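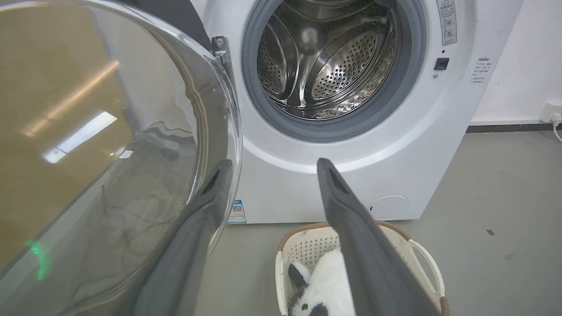

4.2 Rules for door-loading tasks

The laundry task was recorded under the same 12 rules as the other household tasks, with the additions set out in this section. The rules were drafted by Joelle Semaan and Georges Obeidat after the first round of recording at Plitevell, and revised once, when the annotators had worked through all 547 episodes of that round. Of these, 249 were returned with at least one remark. Most remarks concerned the state of the door or the place of the basket, and few had to do with the grasp itself.

Starting state. An episode begins with the washer door either fully closed or fully open. A door left ajar is not accepted as a starting state, as two annotators will often label it differently. The operator enters the door state before recording starts, and the annotator enters it again from the video without seeing the first entry. Where the two differ, the episode is set aside until a third person has looked at it.

Basket. The basket stands on the floor in front of the machine, clear of the swing of the door. It may be turned or shifted between episodes but must not be moved by hand during one. If the gripper pushes it, the episode is kept and the contact is noted.

Hands and cables. No person may reach into the working area while the arm is powered, even to straighten an item in the basket. Loose cables on the floor are allowed as long as they lie outside the path of the base — we return to this point below.

Figure 3. Washer with the door open and the gripper open above a plush panda in the basket. Head view.

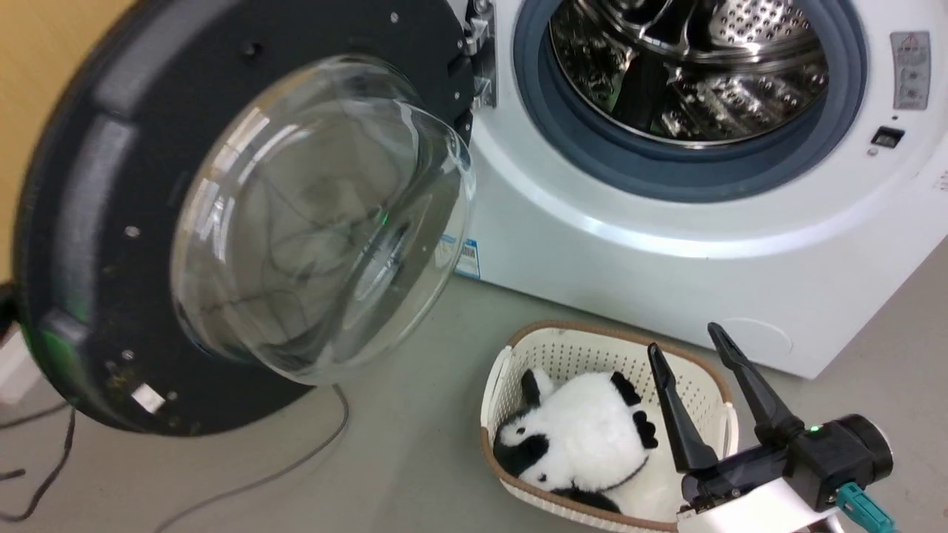
Section last changed in June (wording of the basket rule)

Figure 3 shows the approach phase as we define it. The phase ends at first contact between a finger and the item, and contact with the rim of the basket does not count. Soft toys made this definition harder to apply than we had expected. Long pile hides the moment of contact from the head camera, so the annotator must use the wrist view for this boundary and may use the head view only to confirm it. Carrasco and Majali, who labelled the first round independently, had used different views, and their boundaries could not be merged. Those labels were discarded and made again.

The glass of the door needs its own rule. When the door stands open, the floor behind can be seen through it, bent by the curve of the glass, and bright reflections lie across it. Annotators are told not to mark any object that is visible only through or in the glass. The rule costs us a few true objects, which we accept.

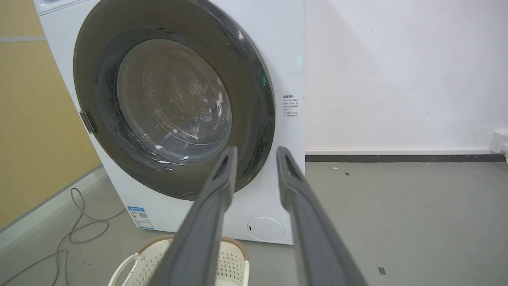 Closing the door is treated as a separate task with its own start and end. The end state is a door that rests against the cabinet and does not move when the fingers are withdrawn. Whether the lock has caught is checked by the operator by hand after the arm has been powered down, and is entered in the log as a separate field. We do not ask annotators to judge it from video.

Force limits follow the Clomell profile, with one change: the limit for pushing on the door is set lower than that for lifting. Leen Aoun proposed the change after reviewing the contact logs, and it now applies to the Khoury site as well.

The cable rule remains the weakest of the set. It depends on the operator's view of where the base will travel, and this was not written down in the first round. Operators now mark the path with tape before the first episode of a session. In the second round five episodes were stopped under this rule, all of them before the arm had reached the basket.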